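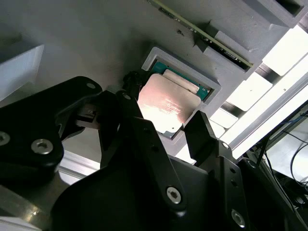

Pinza negra junto a un procesador, con el panel gris detrás.

Llevo tres temporadas apuntando los saques de puerta del Bomura y este invierno he cambiado de método. Antes registraba solo el resultado: balón ganado o balón perdido. Con eso salía un porcentaje por portero y poco más. Ahora anoto también la zona de caída, dividiendo el campo en franjas de quince metros, y si el segundo balón cae del lado propio o del contrario.

El cambio obliga a revisar los partidos anteriores. Tengo 48 vistos con el sistema nuevo, lo que da 3.371 acciones contando saques de puerta, faltas lanzadas desde campo propio y despejes del portero con el balón controlado. Los despejes de puños quedan fuera.

Lo primero que aparece es que el Bomura saca en largo hacia la banda izquierda con mucha más frecuencia que el resto de equipos del grupo. El extremo de ese lado no es alto. El duelo aéreo lo disputa casi siempre el interior, que llega desde dentro y con carrera, y el extremo se queda a la espalda del lateral rival. Si el interior toca el balón, aunque sea mal, hay opciones de que el extremo reciba orientado. Por eso el porcentaje de duelos ganados decía tan poco: una peinada defectuosa contaba como perdida y a los dos segundos el equipo estaba centrando.

El Zastico hace lo contrario. Saca al centro, con el delantero de espaldas y los dos pivotes a unos metros. Gana más duelos y progresa menos. En casa, con el campo estrecho que tiene, le sirve para instalarse en campo rival; fuera recupera el segundo balón muy atrás y vuelve a empezar. En mayo perdió así los dos partidos que le quedaban a domicilio.

El Naciri me plantea un problema de clasificación. Su portero sale del área con el balón en los pies y golpea desde allí, a veces después de cuatro o cinco segundos de espera. En mi hoja eso figura como pase largo y no como saque, pero tácticamente cumple la misma función, porque el equipo ya está colocado para la disputa. De momento lo he metido en una columna aparte. Si alguien lleva un registro parecido y lo resuelve de otra manera, me interesa saber cómo.

Queda el asunto del viento. En el campo del Skivmont sopla de fondo a fondo casi todo el año y los saques de una parte no son comparables con los de la otra. He probado a separar los dos tiempos y las diferencias son grandes: a favor, el balón cae una franja más lejos de lo normal; en contra, el portero renuncia al golpeo largo y juega con los centrales. He dejado sus partidos como locales fuera de las medias generales, con una nota en la hoja.

El miércoles hay jornada entre semana y el Bomura visita precisamente ese campo. Miraré si mantiene el saque a la izquierda en la parte que le toque con el viento en contra. La temporada pasada lo intentó 4 veces antes del descanso y después pasó a salir en corto.

La hoja actualizada la subiré cuando termine de repasar las faltas, que todavía tienen errores en la columna de zona.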